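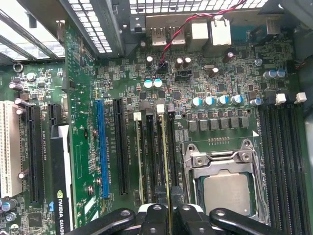

4. Running the memory and card demonstration on an open day

This section is for whoever is hosting visitors at the Serra bench. It assumes you have already worked through section 2 (powering up the arm) and section 3 (teaching the home position), and that you've had at least one quiet afternoon with the Rultow software before you try it with twenty pairs of eyes on you. If you haven't, please do that first. Your visitors will forgive a slow robot quite happily, but it's hard to enjoy their company while you're hunting through menus.

The demonstration is a short one. The arm moves in over an opened desktop computer, lines itself up with a part, takes hold, and either lifts the part out or presses it home, depending on which routine you've loaded. People who have never opened a computer are often the keenest of all, so leave room to chat.

4.1 Before the doors open

1. Make sure the computer has been unplugged from the wall for at least an hour. Hold its power button in for a slow count after you pull the cord, which drains whatever charge is left on the board.

2. Lay the tower on its side with the opening facing up, and slide it gently against the stops. A tower that rocks when you press a corner will rock when the gripper presses it too.

3. Look over the cables inside the case. Any loop that stands proud of the board should be tucked back toward the wall of the case. The wrist is wider than people expect, and it will catch a loose loop if you give it the chance.

4. Open the latches on the memory slots you plan to use, and leave the others as they are.

5. Start Rultow and load the file called Padari. It holds both of the open day routines, REMOVE and SEAT.

6. Set the speed to the visitor setting. The full working speed is fine when you're on your own, but at a demonstration it makes the front row step back, and then they can't see anything.

7. Run the routine once from start to finish with the clearance offset switched on. The arm will go through all of its motions a little above the board without touching it. Watch the fingertips the whole way through, and keep your hand on the stop button while you do.

NOTE: The clearance offset stays on until you switch it off. More than one host has invited a crowd in close, pressed Start with a flourish, and watched the gripper pick up a handful of air. If this happens to you, have a laugh, switch the offset off and begin again from home.

CAUTION: Never run the first pass of the day without the offset, even if the computer hasn't been moved since the last session. Cleaners dust, colleagues borrow screwdrivers, and a shift of a few millimetres is enough to bring a finger down on a capacitor.

4.2 Welcoming a group

Bring people in from the corridor side so they arrive facing the bench. Groups of 12 or so are comfortable. With more than that, ask the taller folk to stand at the back, and put the wrist view up on the wall monitor so that everyone gets a proper look at what the gripper is up to. Children are very welcome at the rail, with a grown-up beside them.

The yellow line on the floor is 600 mm from the edge of the bench. All visitors stay behind it while the arm has power, and so do you, apart from the hand that's on the stop button. Say this at the beginning in a friendly voice and you'll rarely need to say it again.

Then tell them what they're about to see. Tania Bandara, who wrote the first version of this guide, likes to pass a spare memory module through the crowd before she starts, so that everybody has felt how light it is and how thin the edge is. It's a lovely way to begin, and we'd recommend it warmly. Do use one from the dead parts tin, as it'll come back covered in fingerprints.

4.3 Giving the demonstration

1. Check that the arm is at home and that the light on the controller is green.

2. Switch off the clearance offset.

3. Say out loud, "Starting now." It's for your helper as much as for the visitors.

4. Press Start. The arm travels to a point above the case and pauses there for 4 seconds. Use the pause to tell people which part it's going for, and let them find it on the monitor.

5. Let the arm come down. It slows by itself for the last stretch, and the fingers close in two stages, first lightly to find the part and then firmly to hold it. Try not to talk over this bit. The room tends to go quiet anyway.

6. In the REMOVE routine, the arm lifts straight up, turns, and sets the part down in its holder. In the SEAT routine it does the reverse, and finishes with a steady push. You may hear a click from the latches, and there's usually a small cheer if it's loud enough.

7. When the arm is back at home, press Hold before you take questions. Hold keeps the joints locked while you're pointing at things.

CAUTION: If the gripper stops part way through a push, don't help it along by hand. Press Stop, choose Release in the Rultow window, and wait for the fingers to open fully before you reach into the case.

NOTE: A missed grip is no disgrace. Let the arm try a second time on its own, as it's been set up to do, and explain what it's feeling for. Visitors have told us that the retry was their favourite part. If it misses again, go back to 4.1, step 2, and see whether the case has crept away from its stops.

4.4 Questions visitors ask

We've been collecting these on the back of the sign-in sheets ever since our June open day, and they're remarkably steady from one visit to the next. Answer in your own words, of course. 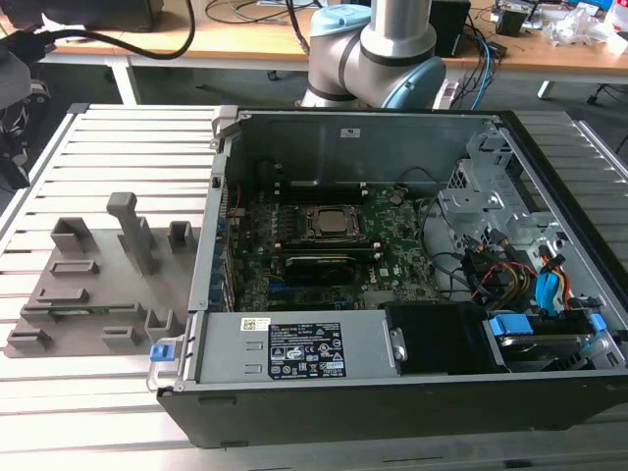 Why is the computer laid on its side for the robot?
Laying it flat lets the arm reach straight down to every slot, so it can push and pull in line with the parts, and the weight of the case helps to keep it still on the bench.

Could it do my computer at home?
Not as things stand. The routines in Padari are taught for one layout, and a different board would need its positions taught again from scratch. Odair Conceição can do a new layout in a morning, but he has had a good deal of practice.

Is it faster than a person?
A practised technician is quicker at a single job. The arm is there for the long, dull runs where the same part has to be fitted the same way over and over, and it's a good deal more patient than we are.

What happens if somebody bumps it?
It stops when it feels a push it wasn't expecting, and it stays stopped until the host resets it. Please don't demonstrate this with your own elbow. There's a foam block in the drawer for the purpose.

4.5 Closing up

1. Return the arm to home, and wait for the controller light to turn amber before you switch off at the wall.

2. Put every part that's been out of the case into an anti-static bag, with the exception of the dead ones, which go back in their tin.

3. Wipe the gripper pads with the dry cloth. Don't use the spray, which leaves them slippery for the next host.

4. Switch the clearance offset back on and save, so that whoever follows you starts safely.

5. Write up the session in the Drurkum logbook, with the routine used, any retries, and any question you couldn't answer. Odair reads the log every week and will write back to you if there's something worth adding to 4.4.

If the pads look shiny or have begun to peel, leave a note for the next host and fit the spare pair as described in section 6.2.

Section 4 last revised Aug 18, 2019.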